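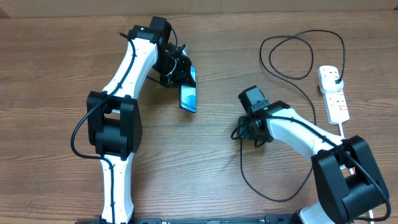 Dos brazos, una mesa y el problema de soltar a tiempo

En el laboratorio de Aldale las conversaciones se hacen en voz baja, aunque los motores casi no suenan. Es una costumbre que viene del primer año, me explica Emanuel Cozma, cuando el grupo ocupaba media sala de lectura y había que pedir permiso hasta para mover una silla. Hoy tienen un piso propio, una cocina pequeña y varios puestos de trabajo con la misma configuración: dos brazos de color blanco y negro, una mesa de madera y los objetos que cualquiera de nosotros tiene en casa. Una caja delgada o algo con forma de teléfono, una regleta, un cargador con su cable demasiado largo.

El cable es lo que me interesa en esta visita. Durante mucho tiempo los robots de laboratorio han trabajado con cubos de colores, que son rígidos y se quedan donde uno los deja. Un cable no se queda. Hace lazos, pasa por debajo de las cosas, tira de lo que está conectado a él. Para un programa que calcula la posición de cada objeto antes de moverse, es un enemigo muy serio, y el proyecto Lacson nació para entrar en esta dificultad por la puerta de delante.

El método se puede contar sin matemáticas. Una persona conduce los dos brazos a distancia y realiza la tarea muchas veces: tomar un aparato pequeño con una pinza, acercar el conector con la otra, apartar el cable sobrante. Todo queda registrado, lo que ven las cámaras y lo que hacen las articulaciones. Después una red neuronal aprende a producir, a partir de lo que ve, una secuencia corta de movimientos. La ejecuta, vuelve a mirar y produce la siguiente. Hasta aquí no hay mucha novedad, y Cozma es el primero en reconocerlo. Varios grupos en el mundo trabajan de manera parecida.

Lo propio de Lacson está en lo que ellos llaman «el relevo». En las tareas de dos manos hay un momento delicado, cuando un brazo deja de ser el protagonista y pasa a sujetar, o a esperar, mientras el otro trabaja. Las personas hacemos este cambio sin pensar. La red, en cambio, lo hacía mal: los dos brazos se movían a la vez, o se quedaban los dos quietos, cada uno con una cortesía exagerada hacia el otro. Eduardo Dagdag estuvo varias semanas mirando estos bloqueos.

— Yo pensaba que era un error de sincronización — recuerda —. Revisé los relojes, cambié los cables de datos, todo. Y los relojes estaban bien. El problema lo habíamos puesto nosotros en las demostraciones.

Los operadores, cuando dudaban, se paraban. Es natural: uno mira, decide y sigue. Pero el modelo aprendía también la pausa, sin saber que dentro de ella había una decisión. La solución del grupo fue pedir a los operadores que marcaran con un pedal el instante en que el papel principal pasaba de un brazo al otro. Con esta marca se entrena una segunda salida de la red, muy sencilla, que dice en cada momento quién lleva la iniciativa. El resto del sistema no cambia.

Los números, que el equipo presentó en una reunión interna en mayo, son modestos y por eso me parecieron creíbles. Con 410 demostraciones y sin la marca del relevo, el sistema se bloqueaba en más de la mitad de los intentos. Con la marca fueron suficientes 212 demostraciones para que en una serie de pruebas solo quedaran 23 bloqueos, casi todos en la misma maniobra, cuando el cable pasa por debajo de uno de los brazos. El coste de poner el pedal fue de aproximadamente 2 horas de formación por operador. Dagdag insiste en que la comparación se hizo con los mismos objetos y en la misma mesa, y que no se puede extender sin más a otros casos.

Esta prudencia no es general en el sector. Tristow, la empresa que fabrica las pinzas de dedos angulosos que usa el grupo, quería anunciar el resultado ya en primavera. En Aldale pidieron esperar hasta repetir las pruebas con un segundo juego de brazos, y la espera provocó algunos correos de tono seco que Cozma prefiere no enseñarme. La relación sigue siendo buena, me asegura. Las pinzas también llegan, aunque tarde.

Pregunto por las críticas. La más repetida es que el pedal introduce un trabajo manual en un campo que quiere librarse de él. Si cada tarea nueva necesita que una persona decida dónde está el relevo, el método crecerá despacio. Cozma acepta la objeción y la deja sobre la mesa. Su respuesta provisional se llama Asow, un programa que intenta encontrar los relevos solo, a partir de la velocidad de cada brazo y de la fuerza en los dedos. Por ahora coincide con los operadores cuando los objetos son rígidos y se equivoca bastante con los cables, porque el operador mueve entonces las dos manos un poco, todo el tiempo, y no hay una frontera clara.

Dagdag tiene además otra duda, que no aparece en el borrador del artículo. Los operadores no marcan igual. Uno pisa el pedal cuando empieza a pensar en la otra mano, otro cuando ya la está moviendo, y la diferencia es pequeña pero constante. ¿Cuál de los dos tiene razón? El equipo mezcló los datos de todos y funcionó. Él querría saber por qué funcionó, y para eso necesita separar los datos por persona y entrenar de nuevo, lo cual ocupa máquinas que otros colegas esperan desde hace tiempo.

Antes de irme me dejan conducir los brazos. Es más difícil de lo que parece: la mano obedece, pero uno pierde el tacto y tiene que adivinar con los ojos cuánto aprieta. Consigo levantar una caja de pañuelos y pasarla de una pinza a la otra. El pedal lo olvido por completo. Cozma borra mi demostración con mucha amabilidad y pone la caja otra vez en su sitio para el operador siguiente.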